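Custia Screen Biographies
Data card, release 2

Summary

Custia is a set of short biographies of film and television performers, paired with structured career records. Each biography is a single text of one to six paragraphs. Each record lists credits, roles, nominations and awards in a fixed layout. The set was built for work on entity linking, timeline extraction and short-form summarization of career text.

Maintainer: Mhairi Cairns, Denham Text Lab
Language: English (mixed US and UK spelling, left as written)
Current version: 2, frozen in September

Contents

bios/ one plain text file per performer, UTF-8
records/ one JSON file per performer, same stem as the biography
splits/ three lists of stems: train, dev, test
aliases.tsv stage names, birth names, married names, spelling variants
CHANGES release notes

Size

The release holds 2000 biographies. Of these, 988 describe people who worked mainly in film, 742 people who worked mainly in television, and the remaining 270 people whose credits are split too evenly to assign. The test list has 340 stems. All three groups appear in every split.

"Mainly" is computed from the credit list and never from the text. A performer with more than 60 percent of credits in one medium is assigned to it.

Record fields

name: display name, as used in the biography's first sentence
birth_year: integer or null
birth_place: free text, not geocoded
occupations: list, in the order the biography gives them
credits: list of title, year, role, medium
awards: list of award, year, work, outcome
outcome: one of won, nominated, shared, unknown

A null means the source gave no value. An empty list means the annotator looked and found nothing. Release 1 mixed the two, and scores on the awards field from that release should not be compared with current ones.

Sources and collection

Biographies were written under contract by Solberg Editorial from press kits, program notes and published interviews. No text was scraped from fan sites. Writers were asked to keep to public career facts and one paragraph at most on early life. Health and family details were removed unless the performer had spoken of them in print.

Annotation

Two annotators filled in each record independently, using the Vonano form editor. Disagreements went to a third. Most concerned release years (festival showing against general release) and the credit order for people who both write and act. The rule is general release year, home country first. Television credits carry the year of the performer's first episode.

Known problems

Voice roles are coded as film or television depending on the work, so dubbing careers look thinner than they were.

Shared writing nominations are sometimes coded "nominated" where "shared" is correct. A fix is in progress on the dev list only.

Stand-up specials have no medium of their own. They are filed under television, including the ones sold only on tape.

Biographies of performers active before 1950 are shorter and contain more nulls. Report results by decade if this matters to your task.

aliases.tsv has some one-word stage names that match ordinary nouns. Case-insensitive matching against it will produce false links.

Use

Custia may be used for research and teaching. It should not be used to make claims about living people without checking a current source. Award records stop at the freeze date and are not updated between releases.

Corrections should give the stem, the field and a source that can be cited. Send one correction per message. Changes to the test list are held back until the next numbered release so that scores stay comparable.

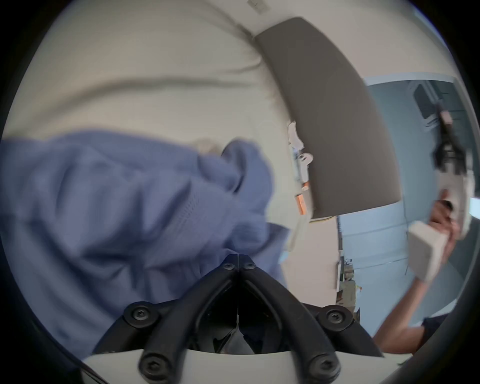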